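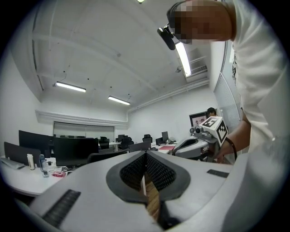
양손 그리퍼 착용 점검 중. 오른쪽 흰색 큐브 마운트에 마커가 붙어 있는 상태.

2021년 3월 18일 목요일
캡스톤 팀 Noltisura 작업 노트
작성: 나 / 같이 한 사람: Kamrul Ranasinghe, Gonzalo Villalobos

오늘 할 일로 적어 둔 것
- 마커 큐브 다시 붙이고 좌표계 확인
- 그리퍼 두 대와 헤드 카메라 시간 동기
- 컵 옮기기 동작 50회 녹화
- 중간 발표용 그래프 초안

네 번째는 손도 못 댔음. 나머지는 아래에 적음.

1. 마커 큐브

지난주에 쓰던 큐브는 출력물 모서리가 들떠서 마커 면이 평평하지 않았음. 한쪽 면만 보일 때는 괜찮은데 두 면이 같이 잡히면 자세 추정이 튄다. Gonzalo가 새로 뽑아 왔고, 이번에는 면을 사포로 민 다음 마커를 붙였음. 접착은 얇은 양면테이프. 순간접착제는 종이가 울어서 쓰지 않기로 했음.

붙일 때 마커 위쪽 방향을 또 헷갈렸다. 설정 파일에는 카메라 쪽이 위로 되어 있는데 조립도에는 반대로 그려져 있음. 조립도를 고쳐야 함. 고치기 전까지는 설정 파일 기준으로 붙일 것.

마커 ID는 왼쪽과 오른쪽 그리퍼가 겹치지 않게 나눴음. ID 표는 공유 폴더의 Kumley 폴더 안에 있음. 예전 표도 같은 폴더에 남아 있으니 파일 이름 끝에 new 붙은 것을 볼 것. (예전 표는 다음 주에 내가 지움)

2. 시간 동기

제일 오래 걸린 부분. 카메라마다 시작 시각이 조금씩 다르고, 녹화가 길어지면 차이가 벌어짐. 처음에는 손뼉 소리로 맞춰 보려고 했는데 그리퍼를 쥐고 있어서 손뼉을 못 친다. 그리퍼 몸통끼리 가볍게 부딪치는 것으로 바꿨더니 마커가 흔들려서 그것도 안 좋음.

결국 노트북 화면에 타임코드를 QR로 띄우고 녹화 시작할 때와 끝날 때 세 카메라로 한 번씩 비추는 방식으로 정했음. 헤드 카메라는 고개를 좀 숙여야 화면이 들어온다. Kamrul이 순서를 이렇게 정리해 줌.

왼쪽 그리퍼로 QR 비추기
오른쪽 그리퍼로 QR 비추기
고개 숙여서 헤드 카메라로 비추기
시작 자세로 돌아가서 두 번 벌렸다 오므리기
동작 시작

끝날 때는 같은 순서, 벌렸다 오므리기는 생략.

시험 녹화 하나로 확인한 결과 총 3,437프레임 중 오른쪽 마커가 인식되지 않은 프레임이 154개. 대부분 손목을 안쪽으로 꺾을 때 몰려 있음. 왼쪽은 아직 집계 안 했음. 빠진 구간은 보간으로 메울 수 있는 짧은 것이 많은데, 긴 구간 두 개는 그냥 버려야 할 것 같다.

화면 밝기도 영향이 있음. 최대로 올리면 QR이 하얗게 번져서 안 읽히고, 절반 정도로 낮추니까 바로 읽혔음. 시작 전에 밝기부터 볼 것.

3. 그리퍼 자체

턱 안쪽 면에서 컵이 미끄러지는 문제. 종이컵은 괜찮은데 플라스틱 컵을 빨리 들면 돌아간다. 예비로 받아 둔 고무판을 안쪽에 덧대 봤는데 잡는 힘은 좋아졌지만 두께 때문에 끝까지 안 닫힘. 일단 떼어 냈음. 더 얇은 것을 찾아보거나 컵을 바꾸거나 둘 중 하나인데, 과제 설명서에 컵 종류가 정해져 있는지 확인 필요. Gonzalo는 정해져 있지 않다고 하는데 나는 본 기억이 있음. 문서 찾아보고 적겠음.

손목 스트랩은 반드시 끼우고 시작. 연습 때 그리퍼를 한 번 떨어뜨릴 뻔했다. 길이는 사람마다 다시 맞춰야 하고, 너무 조이면 손목이 덜 돌아가서 궤적이 어색해짐.

카메라 나사도 녹화 열 번마다 만져 볼 것. 오른쪽이 조금씩 풀린다. 토크를 재는 도구가 없으니 손으로 조이고 유성펜으로 선을 그어 뒀음. 선이 어긋나 있으면 그 전 녹화부터 의심하면 됨.

4. 녹화

오후에 Kamrul이 헤드 카메라를 쓰고 먼저 했고 내가 이어서 했다. 목표 50회 중 쓸 만한 것은 절반이 조금 안 됨. 나머지는 QR을 빼먹었거나 컵이 미끄러졌거나 시작 자세가 달랐던 것들. 실패한 것도 지우지 말고 fail 폴더로 옮기기로 했음. 미끄러지는 경우는 나중에 따로 볼 수 있음.

나는 동작이 너무 빠르다는 지적을 받음. 영상을 돌려 보니 맞는 말이고, 컵에 접근할 때 한 번 멈추는 느낌으로 하니까 마커도 덜 빠졌다. 다음 사람도 처음에는 의식적으로 느리게 할 것.

헤드 카메라는 오래 쓰면 이마가 아프다. 15분마다 교대하는 것으로.

저장 용량: 원본을 그대로 두면 약 400GB까지 갈 것 같음. 지금 쓰는 외장 디스크로는 부족하다. Wanigasekara 서버에 우리 팀 공간을 늘려 달라고 메일 보냄. 답 오기 전까지는 헤드 카메라 영상만 압축본으로 바꾸고, 그리퍼 쪽은 원본 유지.

5. 변환 스크립트

Cliltus 브랜치에서 돌리면 왼손과 오른손이 뒤바뀌어 나오는 경우가 있음. 파일을 수정한 시각 순서대로 읽고 있어서 그렇다. 복사하면 순서가 달라짐. 파일 이름으로 읽게 고쳤고, 오늘 녹화분에서는 제대로 나옴. 지난주 변환본은 다 다시 돌려야 한다. 밤에 걸어 두고 감.

아직 모르는 것: 그리퍼 벌어진 폭 값이 가끔 음수로 나온다. 완전히 닫았을 때만 그런 것 같은데 영점 문제인지 마커 위치 문제인지 구분을 못 했음. Gonzalo가 닫힌 상태로만 짧게 녹화해서 비교해 보기로 함.

다음 작업 때
- 왼쪽 마커 미인식 프레임 집계 (Kamrul)
- 조립도 방향 수정 (나)
- 닫힘 상태 녹화, 폭 값 비교 (Gonzalo)
- 컵 규정 확인 (나)
- 얇은 고무판 찾아보기, 문구점 말고 부품 가게 쪽으로
- 그래프 초안. 발표가 5월이라고 미루지 말 것

덧붙임 (Kamrul): 배터리 충전기 두 개 중 하나는 불은 들어오는데 충전이 안 됨. 테이프로 X 표시해 둠. 녹화 전날 저녁에 나머지 하나로 차례대로 충전하면 아침까지 다 됩니다. 케이블은 서랍 두 번째 칸.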